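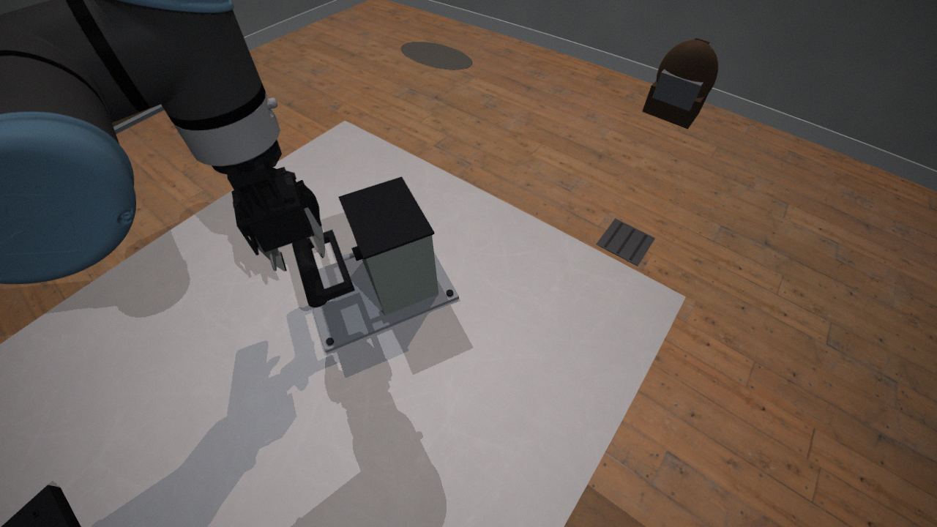 Can they do real chores yet?
Started in: Home & Shop Automation
June 26, 2024

redum_benchtop wrote:
I've been running crank and handle tasks in sim for 18 evenings now and I'm hooked! Grab the handle, keep hold of it, follow the circle. My kid does it without looking up from her cereal, and the arm has to work out wrist angle the whole way around. My best policy finishes 92 out of 100 tries. So I'll say it – I think we're close on the boring stuff. Pencil sharpeners, coffee grinders, the vise on my drill press. Who's with me?

aniko_gal wrote:
With you on the excitement, not on "close." 92 in sim with what friction on the hinge? At Jembridge we had a lever task that looked great until we tried the real one, and we got 29. The real handle had slop in it and the sim one didn't.

redum_benchtop wrote:
Ouch, 29. Friction is fixed for now, randomizing it is next on my list. Did you ever get it back up?

aniko_gal wrote:
Up to the seventies, after we let the wrist go softer. Still dropped it on the far side of the turn most of the time it failed.

pernard wrote:
I run a small cabinet shop and I'd take seventy percent tomorrow if it knew when it had failed. What kills me is a machine that lets go and keeps waving through the air like it's working. Can yours tell?

redum_benchtop wrote:
Sort of? It checks the handle angle, but the sim hands me that for free. On a real grinder I'd need to get it from the camera or feel it in the fingers.

Bent Snorradóttir wrote:
Feel it in the fingers, please! Joint torque works too and you already have it. I love this stuff, but my dishwasher is still the best robot in my house and it has no arms at all. Build a better grinder with a motor in it and skip the cranking.

pernard wrote:
Disagree, Bent. I have 27 hand-operated things in the shop and I'm not putting a motor on each one.

Bent Snorradóttir wrote:
OK, fair for a shop. I'm sticking to my guns on kitchens.

redum_benchtop wrote:
Going to try torque this weekend with the friction turned way up. Will post the numbers even if they're awful – anyone have a decent range for hinge damping?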